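June, test kitchen, afternoon batch

Continued with the cheese tart for the Flatham menu. Third version of the pastry now: same flour (Tudose, plain), but the butter was grated frozen and I gave the dough two hours in the fridge. It rolled out well and did not shrink at the rim. The bottom is still a little pale. 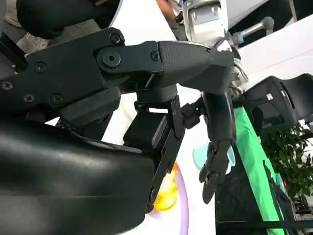

Bogdan thinks the blind bake is too short, and that the weights should come out earlier so the base can dry. I will try this – weights out at the halfway point, then back in with nothing on top.

Filling weighed before pouring: 741 g. This is too much for the small tin, I had to leave a bit in the jug. Next time 2 eggs and not 3, and less cream. Nutmeg is fine. The leeks need more salt when they are in the pan, not after.

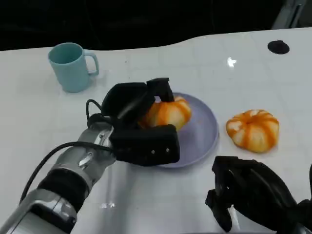
Could we use the Ultdale cheese and skip the mustard, was the question from Skosotitz on the phone. I said I prefer to keep the mustard until we have tasted both side by side. The Ultdale is quite sharp already, so maybe they are right.

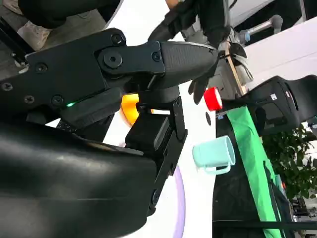 *Notes: Bogdan Surdu*

Cut the tart after forty minutes of cooling. Slices hold, the middle is soft but set. Flavour better than the second version, crust also.

To do:

- order leeks
- longer blind bake, lower shelf
- write down the tin size!!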